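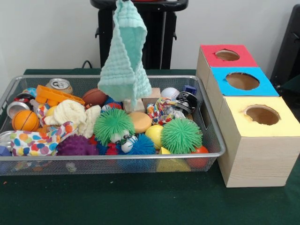 Yaryna Pasichnyk wrote back to my first post that washcloths and toys should never share a basket, and that she would sort by size before she did anything else. She may be right. I tried size last February and gave up on it, so this time I'm sorting by material.

Cloth comes out first. Washcloths, towels, anything printed or knitted. They cover everything else, and you can't tell how much you have until they are off the top.

I keep cloth flat and folded in its own spot. It goes in the wash before it goes back to any kid. I use the short warm cycle and skip the softener.

Second group is balls. Rubber ones get wiped with dish soap and water. The spiky stringy kind get a rinse in the sink and a night on a rack. They hold more water than you'd think, so squeeze them out.

Third group is cans. We use empty soda cans for pretend store and for knocking down with a ball. Run a finger over the opening of each one first. If there is a sharp spot, it goes in recycling.

Someone asked what we store it all in. Mesh for the mixed stuff, so crumbs and sand fall through. The big shelf bins are from Tallar, bought used. One of the lids is cracked and I haven't replaced it.

Wood and small hard pieces are the fourth group and the slowest. Blocks are easy. Sticks and cubes end up at the bottom and I usually find them last. The sorter box with the round holes needs checking too, and there can still be something small inside the middle hole, the blue one, after the rest of the toys are back in the pile.

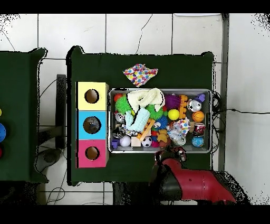
Plastic bags are my one firm rule. They don't go back in with toys for little kids, and that includes the clear crinkly kind with a pattern on it. Those get pulled as soon as I see them, before I touch the duck or the soccer ball or anything else in there.

Our list for the whole playroom is at 449 items, almost 452 if I count the three puzzles on loan to the Direck Street room. I update it twice a year.

Next post will be the dress-up box. I haven't opened it yet. It's mostly hats.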